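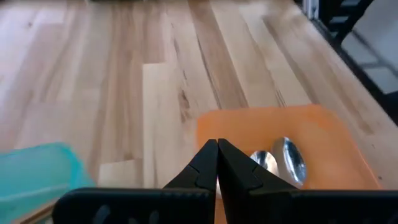 Mar 19, 2026, Bradeck workshop, cutlery sorting

Really pleased with how the sorting bench is coming together! Spoons now live in the orange tub, and the teal one on the left is for whatever we settle on next (forks, I hope, but Clistance want a say). The butcher-block top is a joy to work on, all those honey and cream strips, and I've got very fond of the one nearly white plank with the dark knots beside it – handy as a marker when setting the tubs down.

Ran 3 rounds of 16 pieces this morning, quickest one 231 seconds. Lovely! Want to try the deeper Fevent tubs before September. To do: label both rims, ask Lau about more spoons.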